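The Brellden number, and why I don't trust it yet

A paper has been going around from the Brellden group with a headline claim I keep seeing repeated: a policy trained on 830 demonstrations that does board assembly at 100 percent. I read it twice. I also spent most of July trying to get something like it running on our own bench, so I have opinions.

First, the 100 percent. It comes from 30 trials. Thirty clean runs is nice work and I would be happy to have them, but a policy that fails one time in twenty can still give you thirty in a row if you get lucky, and it isn't even that much luck. The authors don't give an interval anywhere. They do give a bar chart, with one very tall bar.

Second, the resets. As far as I can tell from the appendix, the board went back to the same fixture between trials, with a shift of up to 2 millimeters. That is a fair test of something. I would call it a test of whether the arm can repeat itself with a little forgiveness. The word in the abstract is "generalizes," and I don't think 2 millimeters earns it.

Third, the baseline. They compare against Sarkeck with its default settings, which were tuned for picking things out of bins. Of course it loses. I'd like to see it lose after somebody has spent a week on it. 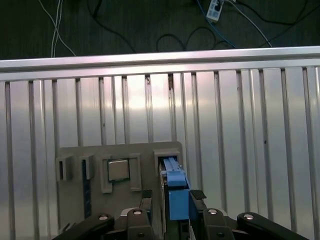 My own complaint is mostly with how insertion gets scored. The paper counts a trial as good if the part is "at the slot" when the clock runs out, judged from the wrist camera. Take a moment like the one on our bench, with the blue part upright between the finger pads and its narrow end up against the opening on the right of the gray board. From that view I can't tell you if it's seated or only touching, and I've looked at hundreds of these. A grader going by the wrist view would have to guess, and people guess kindly late in the afternoon.

We now score with a pull test after release. It's slow and a bit dull, and our numbers dropped the day we switched. I'm told the Lidendale people do something similar but haven't written it up.

I do like the Bhatt loss they use for the last bit of the approach. It trained without fuss for us and I'm keeping it. If the authors post the raw trial videos I'll go through all 30 and put my own count here, whichever way it comes out.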